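4.2 Getting the wrist view to pull its weight

I'll admit I didn't want to touch the grasp monitor again. Kheri Mollel and I had already rewritten it for Jovidness once, and that version (we called it Harov) did fine on boxes, mugs and most of the boring stuff. Then we moved to clear containers and it fell apart in a hurry! The depth channel was the first thing to go. Whatever estimate it gave us inside the fingers was really an estimate of the background, so the planner kept believing it had an empty hand.

So we dropped depth from the monitor altogether and let it run on wrist color images plus finger position. The two streams go into one small encoder, and a head on top puts out a slip score that the controller reads before each new motion segment. If the score climbs, the planner holds its pose and asks for a regrasp. That's the whole loop – I kept wanting to add a third state, and Chepkoech Mfaume kept (rightly) talking me out of it.

The part I'm fondest of is the masking. Clear plastic lets the whole room into the crop, and a network will happily learn the room if you let it. Our mask keeps the finger edges and any printed or raised marks between them, then blurs the rest. Printed marks can come through mirrored when they're on the far side of the plastic, as on the cylinder in Figure 2, so we train with random left-right flips and never ask the model to read a number. It only has to notice marks moving relative to the fingers.
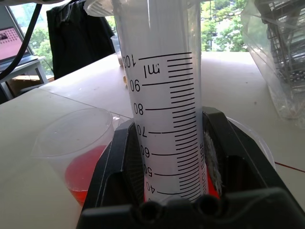
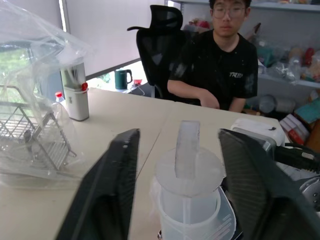
Figure 2. Wrist views with a graduated cylinder (first) and a lidded translucent container (second) between the gripper fingers.

4.3 Training and tooling

We trained on 100 teleoperated episodes, all logged through Gultex, our recorder. Kirui handles the labels: you scrub along the finger trace, tap a key where the slip starts, and it fills in the soft labels on either side. Crude, but quick, and Kheri and I mostly agreed on where to tap. Where we didn't, we kept both taps and let the label get wider, which the loss didn't seem to mind one bit.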